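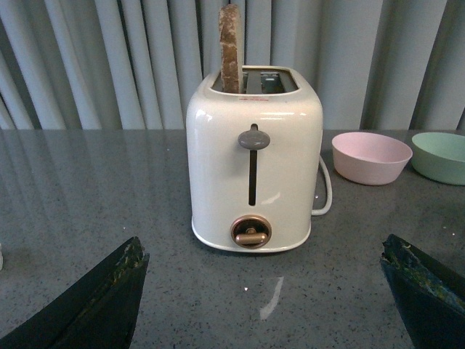

How to get decent toast out of a two-slot toaster

By Debora Rizzi
Feb 26, 2022

I don't trust the numbers on a toaster dial. Plenty of people will tell you they're minutes. On some models they might be, but on the Ivgate I used for years a 2 was warm bread and a 3 was charcoal, so I stopped reading them and started testing.

You'll need half a loaf of the bread you usually buy. Testing on one kind and then eating another is a waste of bread.

1. Plug in and run the toaster empty once if it's new or has been in a cupboard. It will smell. Open a window.

2. Set the dial low, put in one slice and push the lever down. Don't touch the dial until it pops.

3. Look at both faces of the slice. Patchy browning is normal, and I've yet to meet a toaster that colours bread as evenly as the one on the box. If one side is much paler, turn the next slice around and see whether the pale side moves with it. If it does, blame the bread.

4. Wait before the second slice. A toaster that's already hot browns faster, whatever the dial says. My sister-in-law Tiziana De Luca swears hers compensates for this. I timed it against the stove clock and the second round came out darker at the same setting.

5. Nudge the dial up a little at a time until you get the colour you like, then mark the spot with a dot of nail polish.

Some manuals say a single slice should go in a particular slot. Check yours, but try it both ways before you believe it. I couldn't taste any difference.

As for cleaning, unplug it, let it cool right down, then empty the crumb tray over the sink. No knives or forks down the slots, ever. Wipe the outside with a damp cloth and skip the special sprays - dish soap is fine on the cloth.

Frozen bread needs its own test. The defrost button on my current one seems to do nothing except add time, and I can do that with the dial.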